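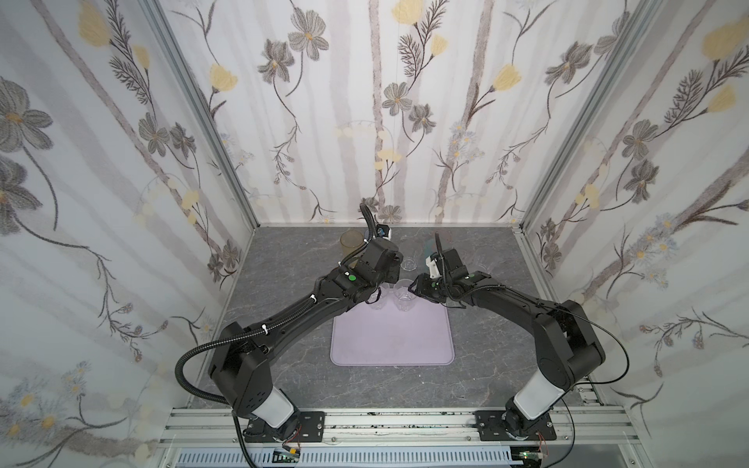
Lech Malinowski wants to know what's on my bedroom walls before he'll sit down. Paint, I tell him. Sort of a cream. He nods the way a dentist nods when you say you floss most days.

Lech is 64 and has been hanging wallpaper in Erndale for 32 years, and I'd been meaning to talk to him ever since my sister had her hallway done and wouldn't stop texting me about it. We meet at Ko, the coffee place by the post office, at 9 in the morning, by which time he's already been up a ladder. He has paste on one sleeve. He orders tea and a cheese roll and eats the whole thing before I get my notebook open.

So how does a person get into wallpaper? "My uncle needed somebody to hold the other end," he says. "That was the whole interview." The uncle did mostly dining rooms, big heavy stripes, and Lech spent his first summer cutting and folding and not being allowed near a wall. He thought it was a terrible job. Then one afternoon the uncle's back went out halfway through a room in Groltitz and Lech had to finish it. "I got the door side crooked. I still think about it. They had a party there that same week and I thought, everyone is going to be looking at that strip."

I ask if stripes are the hardest. He waves this away with the last bit of roll. Stripes are fine if the house is straight, and then he laughs for quite a while, so I gather houses aren't straight. What he likes best is a loose floral, something with stems wandering up and leaves going off in all directions. "Your eye goes for a walk. It doesn't stop at the seam and say, oh, a seam." What he can't stand is a small tidy dot. A small tidy dot on an old wall will show you every single thing that's wrong with the wall, he says, and then the customer calls you.

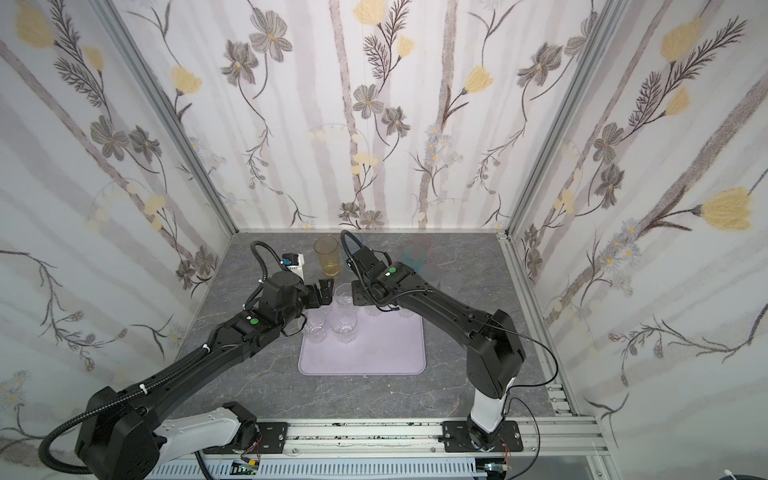
Flowers and ferny leaves between pale stripes like birch trunks, carried across three walls.

We get onto the business of wrapping a pattern around a whole room, which a lot of people are doing again after years of the one "feature" wall. Lech is all for it. He did plenty of feature walls and he'll do yours if you ask, but you can tell his heart's not in it. "One wall is like wearing one sock," he says. (I have since taken down the only feature wall I've ever owned – it was in the bathroom, and it was flamingos.)

Corners are where he gets serious. He never bends a full strip around an inside corner. He cuts it so a sliver goes past the angle, then starts fresh on the next wall with a new plumb line. He draws this for me on a napkin, twice, and I nod, and I'm sorry to report I still don't totally get it. You lose a bit of the pattern in there. A leaf might go in one side and not quite come out the other. "Put a lamp there," he says.

He mixes his own paste for the old-fashioned papers but uses Kandirex for anything modern, and he has strong feelings about people who skip the primer. He also thinks you should buy one more roll than the calculator tells you to and keep it in a closet, not the garage. My sister, for the record, kept hers in the garage.

Is he planning to stop? He says 66 sounds like a nice number. His knees would like it to be sooner. He's got bookings through September, including a nursery for a couple whose own mothers can't agree on ducks or clouds, and he's staying well out of it.

Before he goes I ask what's on his own walls at home. He looks out the window at his van for a second.

"Paint," he says. "Sort of a cream."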